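Workshop notebook, steward training and bargaining support
3 August 2022

Continued from the page on classification grievances. Jouko Lappalainen has the earlier sheets if anyone needs them.

Worked through the Clakon seniority list again this morning. The employer's export has 392 lines and ours has 390. The 2 extra are people who moved from the Akham site in April and were entered under both site codes. Merged them by employee number and kept the earlier hire date, per the transfer clause. Seija Honkanen to confirm with the site steward that the earlier date is the one on their letters.

Dues file: same duplicates, same fix. No refund owed, the second line carried zero hours in both cases.

Job evaluation, technical group. Retested the scoring sheet on the 10 benchmark jobs. The "working conditions" factor still comes out flat, all benchmarks within one step of each other, so it does nothing to separate field techs from desk techs. Tried splitting it into exposure and interruption. Exposure now separates, interruption does not. Leaving interruption in for one more round.

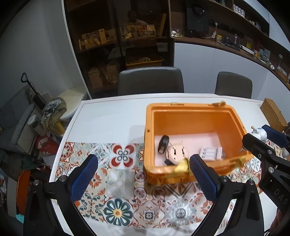
Task statements for the bench technicians need rewriting before the evaluation goes to the joint panel. The current text says "handles returned equipment" and gets one line in the scoring. Handling is at least three duties: receiving, sorting, and deciding what goes to which stream. A mouse and a pack of four white cells can sit in the same orange box, and the sorting duty should say that items of different kinds arrive together. Proposed wording: "Separates mixed small equipment, identifies items containing cells or batteries, and routes each according to site procedure." Under the draft sheet this moves the job from level 2 to level 3 on judgment. No change on physical effort.

Kokkonen agreement, article on call-in pay. Employer reads "minimum" as applying per day, we read it per call. The old text had "for each such call" and it dropped out when the articles were renumbered. Found no bargaining note agreeing to the deletion. Copy of both versions is in the grievance binder, tab 106. Step two meeting not scheduled yet.

Norken: nothing back on the overtime records. The request went by email only, so resend by letter and cite the disclosure article. Ask for the raw punch data. The summary they sent last time rounds to the quarter hour and cannot be checked.

To do
Seija: hire date letters, Clakon.
Jouko: rerun scoring with the new bench tech wording, keep the old run for comparison.
Me: Norken letter, call-in pay chronology.

Open question for the next session: whether the interruption subfactor should count calls received or calls that stop a task. Sheet does not define it. The two site stewards have been filling it in differently, which probably explains the flat result.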